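Drawer under curved table sticking, and where should the cables go?
Asked in Office and Studio Fit-outs, 9/12/26

We moved into a unit off a long corridor in September, and the last people left a white table with a curved top and a shallow drawer hung underneath. The drawer is a light wooden tray with a curved white front. It goes in most of the way, then stops on one side and I have to lift the front a bit to close it. Nothing is catching on top that I can find. I keep small stuff in it, plus a coiled black cable at the back.

The other problem is power. There is no outlet on that side of the room so I have a power strip on the floor by the stool, and I keep kicking it. The floor is glossy and the strip slides. The building people (MacBrayne) don't want anything run out along the corridor.

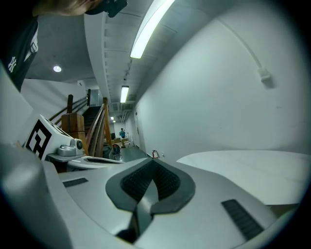
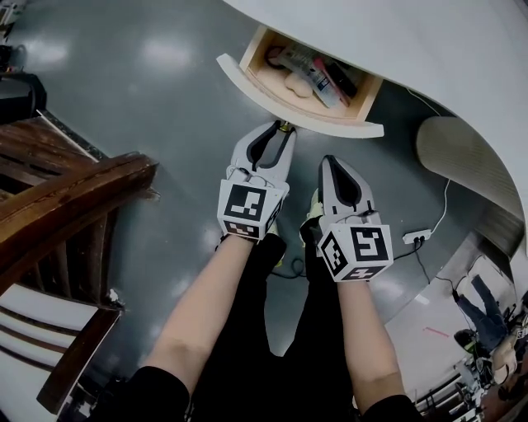
I rent, so I would like to avoid drilling into the table top. Is the drawer a runner problem or is it just overloaded? And has anyone used the Zisari stick-on cable trays under a curved edge?

Raymonde Desjardins

Cultberg
Take the cable out of the back of the drawer first and try it empty. A coil sitting in the back corner can spring up and jam against the underside of the top, and you won't see it from the front. If it still stops, it's the runners. Pull the drawer right out, wipe both sides, and check the screws. On hung drawers one side often drops 2 mm or so and then you get exactly what you're describing, where you have to lift the front. Snug the screws by hand, not with a driver, or you'll strip them. A bit of candle wax is fine on wood runners. Don't use cooking oil, it goes gummy.

For the strip, put it under the table, not beside the stool. Clean the underside with metho, let it dry, and use the wide hook-and-loop tape. 4 short pieces held mine for two years.

statach_200
just buy a new desk tbh. curved ones are a pain for everything

Zisari tray owner
I have the stick-on tray. It is straight and 100 cm long, so it won't follow a curve, but you can set it back from the edge where nobody sees it. Leave enough slack in the cords that the drawer doesn't pull on them when it opens. I got that wrong the first time and unplugged my lamp every morning for a week. Also check with your landlord about the adhesive, mine took some of the white finish off when I moved it.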